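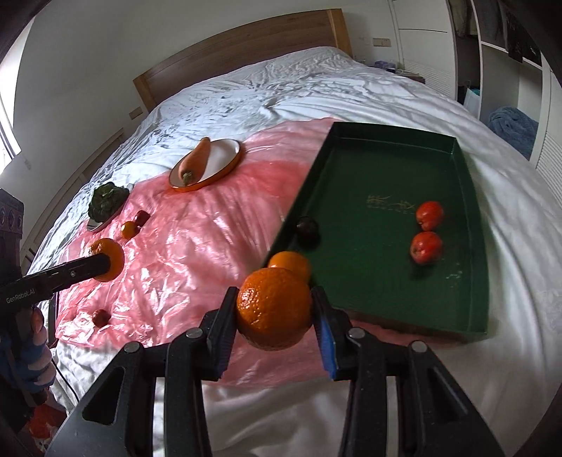

Figure 1. Oranges next to a green tray holding tomatoes and a plum.

Projects > Food Science > Year 2 > Keeping Fruit Fresh

Storage Temperature and Weight Loss in Oranges, Tomatoes and Plums
Report handed in 24th March

Background

Fruit goes on losing water after it is picked. The water leaves through the skin and through the spot where the stem was attached. A shopper notices this as softness or wrinkles, but for a store it is also lost money, as most fruit is sold by weight. Our course had already covered the basics of respiration in November, and we wanted to see how much difference an ordinary kitchen makes compared with a refrigerator.

We picked oranges, tomatoes and plums for their different skins. An orange has a thick peel with oil glands in it. A tomato skin is thin and waxy, and most of the water escapes at the stem scar. A plum has a thin skin with a natural bloom on it that rubs off easily with handling.

Materials

All the fruit came from Viltell, the grocery store closest to campus, and was bought on the same morning. We chose pieces with no cuts or soft spots. The kitchen scale was a Kunska model that reads to the nearest gram. This turned out to be a weak point and is covered under Problems.

Method

Each kind of fruit was split into two groups. One group stayed on a kitchen counter out of direct sun. The other went into the main part of a refrigerator set to 4 degrees Celsius, on an open shelf and not in the drawer. Nothing was wrapped or washed.

Every piece was weighed at the start and again every 2 days, at the same time in the evening. Refrigerated fruit was wiped with a dry paper towel before weighing so that condensation would not be counted. We also pressed each piece lightly with a thumb and gave it a firmness score from 1 to 5, with 5 as the firmest.

Results

The plums on the counter lost the most weight for their size and were the first to drop in firmness. Wrinkles started near the stem end and spread down the sides. The refrigerated plums stayed firmer, though they had less smell when cut open.

The tomatoes were harder to judge. Those on the counter softened sooner, but they also got redder and tasted better. The cold ones kept their weight and had a mealy texture - two of us would not have eaten them by choice.

The oranges changed the least in both places. One orange that weighed 200 grams at the start gave nearly the same reading at each weighing, and its firmness score never moved.

Problems

A scale that reads to one gram is fine for an orange and poor for a plum, where a loss of one gram is a large share of the total. The refrigerator was shared and the door was opened often. We did not measure humidity, and an earlier class report from the Beyene building kitchen suggests it matters as much as temperature.

Further work

We would repeat the plum test with a finer scale and add a group kept in the closed drawer. The Tostia lab has a humidity meter that can be signed out for a week at a time.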